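Last updated: April 10, 2026

Subject: Re: [seedswap] old leek seed, and how many beans in a pound

Obadia Nyaga wrote:

> Hello all. I have two jars from the back of the Triltby seed cupboard
> and I would like opinions before I plant or toss them. One is Stindska
> leek, label says saved four years ago, kept in a hallway closet. The
> other is Brarero pole bean, three years old, kept in the same closet.
> Both look fine to me. I have read that leek seed is finished after two
> years and I have also read that it keeps for six, so I don't know what
> to believe. Is it worth testing, and how many seeds do I need to use
> up to get an answer I can trust? I don't have a lot of the leek.
>
> Also, can somebody explain thousand seed weight to me? The swap form
> asks for it and I have been leaving it blank.
>
> Obadia

Oh, I am so glad you asked this, because I had the very same two varieties out on the kitchen counter when your message came in! Mine came from the Triltby swap too, so there's a fair chance your beans and mine are cousins. Please don't toss anything yet.

Leek first. Everything I have read and everything I've lived through says onions, leeks and parsnips are the short-lived ones. But "short-lived" covers a lot of ground. A leek seed that was properly dry when it went into the jar and then sat somewhere cool can do fine at four years. One that went in a little damp and spent two summers over the refrigerator can be dead in eighteen months. A hallway closet is somewhere between the two and I wouldn't want to guess. My own Stindska, four years old and kept in the basement, came up at 47 percent. I was thrilled. I know that sounds like a bad number, but you can grow a whole row of leeks from seed like that, you just sow it twice as thick and don't give it away without telling people.

The beans did much better, 82 percent, and they were strong too. Fat white roots by day five. Beans are forgiving as long as they stay dry and the weevils don't find them. (Put them in the freezer for a few days if you haven't. Make sure they are good and dry before you do, and let the jar come all the way back to room temperature before you open it, or you'll get condensation on the seed.)

How I test, since you asked how many to use up: for beans I do 50 if I can spare them and 20 if I can't. For the leek, if you only have a pinch, do 20 and treat the answer as a hint. Ten is too few. I did ten for years and kept getting numbers that jumped all over the place, and I'd tell everyone a jar was wonderful and then get a patchy row. With twenty you at least know whether you've got good seed, tired seed or compost.

Paper towel, wet and then wrung out so it doesn't drip. Lay the seeds out with space between them, roll it up, put the roll in a plastic bag with the top folded over loosely. Label the bag, and I mean variety and the date you started, because two rolls of damp towel look exactly the same a week later. Leeks like it a little cooler than beans do, so I keep the leek roll on the floor of the pantry and the beans on top of the water heater. Check beans at five days and again at eight. Check leeks at seven and keep going to fourteen, they are slow and you'll be tempted to quit on them early. I pull out each one that has sprouted as I count it, so I never count it twice.

Only count the ones with a proper root AND a shoot that looks like it means business. A seed that pokes out a brown stub and stops is a no. I used to be soft about this and it did me no favors in the garden. 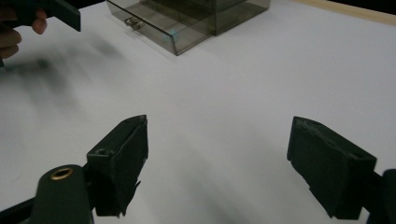

Thousand seed weight is the one I love, and I wish more people would fill it in on the form. It is the weight of 1000 seeds, in grams, and it tells the next person how far a packet will go. It also lets you work out how many seeds are in a jar without tipping the whole thing out. My Brarero came in at 332 grams, so each bean is a third of a gram, near enough, and there are a bit over 1,300 to the pound. What you count on makes more difference than I expected. A bright white tabletop like the one in the photo is lovely for black leek seed, but look at all the gray shading and smudges on it: every one of those will pass for a seed at a glance if your eyes are tired, and a pale bean will get lost on the same white altogether. I wipe the table down first for leeks, and for the light-colored beans I put down a dark blue dish towel.

You don't need to count out the whole thousand! Count out 100, weigh them, put them to one side, and do another 100. Do that four times if you've got the seed. If the four weights are close to each other, average them and multiply by ten. If one is way off, you miscounted, or you've got a batch with big and small seed mixed together, and that's worth knowing too. My third batch of beans was off and sure enough I'd counted 95. The phone had rung.

With leek seed you'll need a scale that reads to at least a hundredth of a gram. The ordinary kitchen kind won't even notice a hundred leek seeds. I use a little Yoo pocket scale that I bought for weighing yeast, and it has been fine, although it drifts when the battery is low and it hates a draft. I close the window and turn off the ceiling fan. For beans any kitchen scale will do.

A few things I do for the counting itself, take them or leave them. I count in fives and slide them off with the edge of a playing card, never my fingers, since leek seed sticks to skin and ends up in your sleeve. I go to 100 and stop and write it down before starting the next. I take out the broken ones, the shriveled ones and the bits of pod as I go, and I don't put them back afterward either. If you weigh chaff, your number is wrong and so is the next person's.

One more on storage, because I think your closet may be doing better than you fear. The old rule of thumb in my seed books is to add the temperature in Fahrenheit to the relative humidity, and if the total is under 100 you're in good shape. A heated hallway in winter is warm but it can be very dry, so it isn't a terrible place for half of the year. July is the trouble. If your jars have a good rubber seal, the humidity outside doesn't matter a lot as long as you aren't opening them every week to admire the contents. (Guilty.) I keep a spoonful of dry rice, toasted in the oven and cooled, in a twist of cloth in each jar. Silica gel works better, but rice is what I have.

So, my opinion, for what it's worth:

Test the leek now, this week if you can. It is April and you've still got time to start it, and if it comes back at half or better I would sow the whole jar and let the best plants go to seed next summer. Don't save it for another year. It is on the way down and it isn't going to get any better sitting there. Leeks want a good crowd of plants for seed, too, so keep as many as you have room for and not just the two prettiest. They cross with other leeks, so if your neighbor lets hers bloom, have a word.

Test the beans whenever you like. I'd be surprised if they were under 70. Grow some this year, keep some back in case of hail or groundhogs, and put the rest in for the fall swap with the percentage written on the packet. People really do appreciate the percentage.

And please write back with your numbers! I would love to see if the closet beat the basement. If anyone else on the list has Brarero from the same year, weigh a hundred for me, would you? I have a feeling mine have been getting bigger every season and I can't tell if it's the beans or the new bed with all the leaf mold in it.

Does anybody still have the lettuce seed chart that went around two winters ago? I printed it and then I spilled coffee on the half I needed.

Happy counting,
Fern

--
seedswap list. To change your settings, reply with the word SETTINGS in the subject.

Contact the list owner | Copyright remains with the authors of each message | Back to top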